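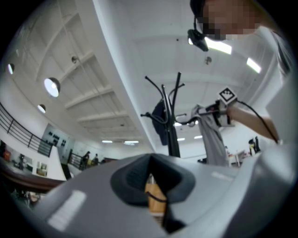

The Davum coat rack, black, with a dark navy jacket on the left and something grey on its way on or off. Dome lamps above.

Coat racks: a sceptic's gallery
Words by Brock Beaudoin

I have never trusted a freestanding coat rack. You buy one because the hall is a mess, and by the end of the month you have the same mess at head height. Still, people keep writing in to ask which one to get, and the Davum is the one they ask about most, so it gets its own page. The other stands will be added when I have lived with them long enough to be rude about them.

The hooks
Splayed out at the top like branches. Every maker of coat racks seems to believe we want a tree indoors. The curve does keep a collar from sliding off, I'll give it that. I'm less sure about the claim in the Fetberg leaflet that the shape "protects the shoulders of your garments". A hook holds a coat by the loop or by the neck, and the shoulders look after themselves as they always have.

The colour
Black. It also comes in a shade the shop calls oat, which on the sample I was shown looked like a plaster. Black shows dust on the upper side of the hooks, and you won't see it until you go to hang something pale up there. Wipe it with a dry cloth. The leaflet recommends a special cloth, sold separately, naturally.

The navy jacket
A dark jacket on a black rack more or less vanishes in the evening. I have stood in front of a rack like this patting it down for a coat that was hanging right there. If your household wears mostly navy and black, and whose doesn't from September onwards, think about putting the rack near a lamp, or getting the oat one after all and putting up with it.

The grey one
Soft things are where I have my doubts. Fabric hung from a single point gets a little peak in it, and a knitted thing will keep that peak until its next wash. Anything with a hood is fine. Anything you would normally fold should go on being folded, whatever the shop display is doing.

The height
It's tall, and from low down it looks taller still. Good for long coats. Bad for children, who will do what children do with any coat put out of reach, and drop it on the floor. Cuddale make a shorter stand with a second ring of hooks lower down. I tried it for one winter. The lower ring filled up with bags and the long coats above hung over the bags, so you had to lift a coat to find a bag. I went back to pegs on the wall.

How much it will hold
The leaflet gives a weight per hook and I don't believe it, or at least I don't believe it of a wet overcoat with keys and a paperback in the pockets. Load one side only and any stand of this kind starts to lean. The usual advice is to hang things opposite each other. That works while there is one careful person in the house.

The lamps
More people ask about these than about the rack, which tells you something. Three dome pendants at different points under a white beamed ceiling, and very nice too. They are Baek. I'd hang one over a table without much argument. Over a place where people are swinging coats about I would want to know how long the cord is first, and I'd want it shorter than the shop would like to sell me. A dome throws its light downwards as well, so check where your own shadow lands before you drill anything.

The beams
Not for sale, sadly, and they do a great deal of the work. Most furniture looks better under a high white ceiling with beams across it. Mine is low and has a crack. Try to picture any rack against your own wallpaper, next to the meter cupboard, before you get your card out.

The price
189 at Fetberg when I last looked, delivery extra. A row of decent wall pegs costs 50, and takes up none of the floor. If you rent and can't put screws in the wall, I see the point of a stand. If you own a drill I'd need persuading.

Would I have one?
In a wide room with somewhere to put it, possibly. In a hall, no. A reader tells me hers has stood for years without a wobble, and I'm glad for her, but she also says she keeps only two coats on it.

Next to be added: the Cuddale, lower ring and all, once I can get it out of the loft.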